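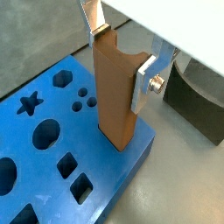

A brown block enters a rectangular slot in the blue board, seen from the wrist camera.

Teaching by the Slot

The board is a blue slab with shaped holes cut through it, much like the toy it resembles. At the Mererstead lab it is used to collect examples for Trakska, a learning system that must work out insertion from recorded attempts. The system receives no drawing of the board and no table of hole positions. It gets wrist camera video, joint readings and gripper width.

Each attempt is driven by an operator through a hand controller made by Kragh. A session is 300 attempts, divided among three operators. The board is turned between batches so that the system cannot tie a shape to one spot on the table.

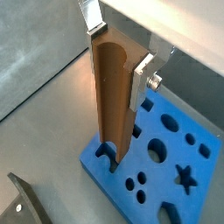
A grooved block is held above the C-shaped cavity at the corner of the board.

Grooved parts are the slow ones. A plain square bar can enter its hole four ways. A block with a channel down one face has to be turned to match before it is lowered, and operators tend to pause over the opening while they judge the angle. Early recordings had these pauses trimmed. The trimmed set produced a policy that came down too soon, and the pauses were put back.

Failed attempts are kept as well. A block that catches on the rim, is lifted and tried again counts as one recording, provided the second try follows within seven seconds. Anything longer is filed apart – the operator has usually let go of the controller by then.

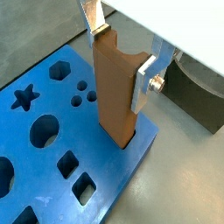
What counts as done

Labeling takes longer than driving. Cevirell, which runs the project, marks an insertion complete when the lower end is in the slot and the fingers no longer need to hold the block upright. The label is set by a person looking at the last five seconds of video. Force readings were tried first, but a block jammed at a slant gave much the same trace as one fully seated.

Two people label every recording, and disagreements go to a third. Over 7 percent of the first batch went that way, most of it tight fits. The next batch, planned for September, will use a second board with the same holes in a different order.

Related
Choosing a wrist camera for close work
Hand controllers compared
When to throw a recording away

Contact the editors | Copyright 2018 | Back to top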